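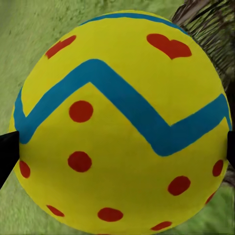 Progress Report to the Grastier Fund

Parach Neighborhood Seed and Garden Library
Period covered: January through April

Summary

The grant paid for three things: a seed collection that residents can borrow from, a set of hand tools for loan, and a season of evening classes on growing food at home. The seed collection is open. The tools are on loan. The classes started a month later than planned and are now running on the schedule in section 3. Spending is under budget on shelving and over budget on printing, and the two nearly cancel out.

1. Seed collection

We planned to open with 200 varieties and opened with fewer, mostly because one supplier could not fill the bean and squash order in time. The rest of that order arrived in March and has been packed and labeled. The collection now stands at the full 200.

Members have taken home 700 packets so far. Tomatoes, lettuce and bush beans go fastest. Root vegetables move slowly, and we still have most of the parsnip seed. Parsnip seed does not keep well, so we will give away what is left before the end of the season and order less next year.

Packets are stored in the old card catalog drawers from the Lorente branch. The drawers stay cool and dark, but they stick in humid weather. Two of the runners have been sanded and waxed. The others will be done over the summer.

The borrowing rules have changed once. At first we asked each household to return seed from everything it took. That put people off, especially first-time growers, and squash and corn cross so easily that returned seed is not reliable anyway. We now ask for returns only on beans, peas, lettuce and tomatoes. 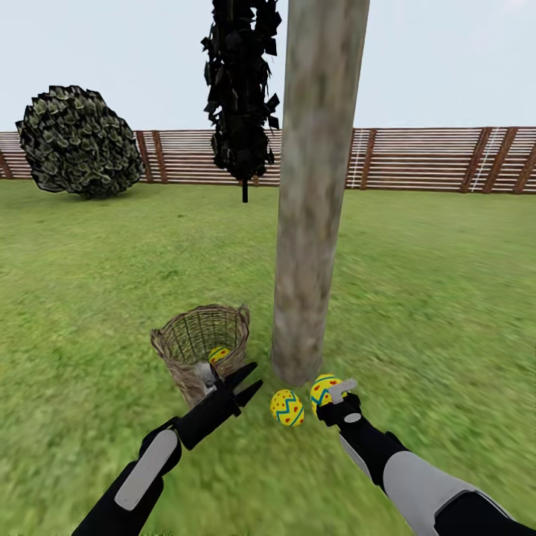 Denise, writing on a comment card in March, said the new rule was the reason she signed up. She had grown beans for years and was glad to save those, but she did not want to be responsible for keeping two kinds of squash apart in a small yard. Other cards said much the same, and we intend to keep the rule as it is.

2. Tool loans

The tool shelf holds 41 items, including garden forks, hand trowels, pruners, a soil thermometer and a broadfork. Loans run for two weeks. The broadfork has had a waiting list since it went on the shelf, and we would like to buy a second one from the money left in the shelving line. We are asking for your approval of that change with this report.

Breakage has been low. One trowel came back bent and one pair of pruners needed a new spring. Late returns are a bigger problem than damage. We started sending a text reminder two days before the due date – this costs almost nothing and has helped.

Cleaning takes more staff time than we allowed for. Tools come back with soil on them, and we wipe the blades with disinfectant so that plant disease does not travel from one yard to the next. We have put a brush and a bucket by the return door with a short sign.

3. Classes

Four classes were planned for this period and 4 have been held: starting seeds indoors, testing your soil, planning a small bed, and hardening off seedlings. Each runs from 6:30 p.m. to 8 p.m. in the Trometti Room. The late start was due to a heating repair in that room.

The soil class was the best attended. Many residents brought samples in jars, and we ran out of test strips before the end. Strips for the next one have been ordered.
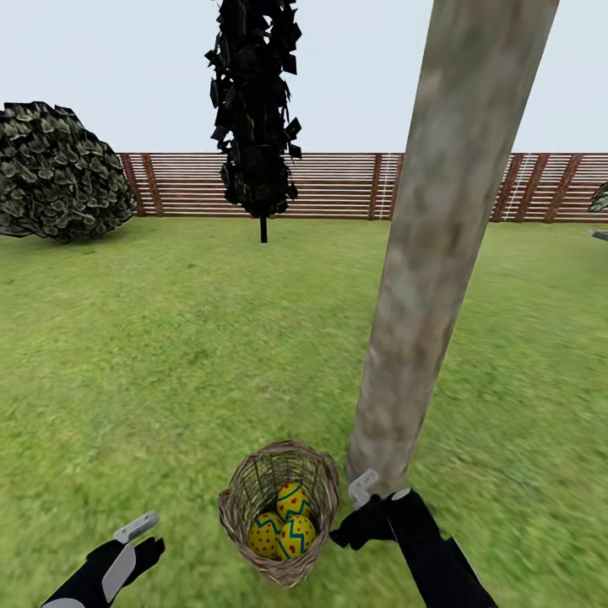 Walt asked that the handouts be posted ahead of time, and wanted to know whether any classes could be moved to the morning for people who work nights. We have started posting handouts the week before. A morning repeat of the seedling class is set for May at 10 a.m., and if it fills we will add others.

Printing went over budget because of these handouts. Posting them early should bring the cost down, as fewer people will need a paper copy.

4. Plans for the next period

Summer classes will cover watering, common pests, and saving seed from beans and tomatoes. The seed-saving class matters most to the project, because the collection depends on what comes back in the fall. We will also set up a drying rack in the workroom and write a one-page guide on how to clean and label returned seed.

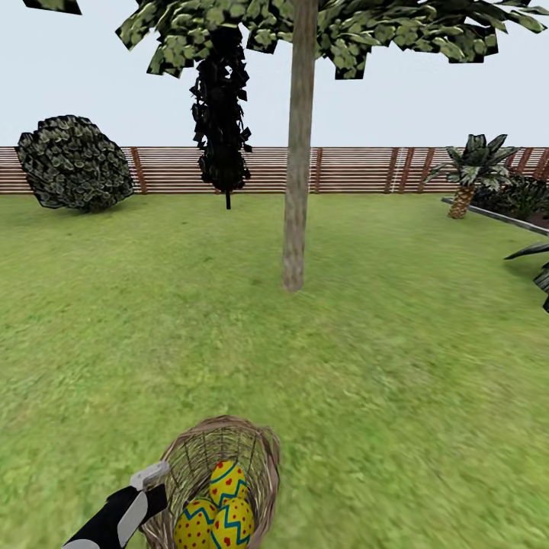 Will the seed library need grant money again next year to restock?

A smaller amount. Returned seed should cover most of the beans, peas, lettuce and tomatoes, but we will still have to buy squash, corn, carrots and onions. A budget for that will come with the final report in November.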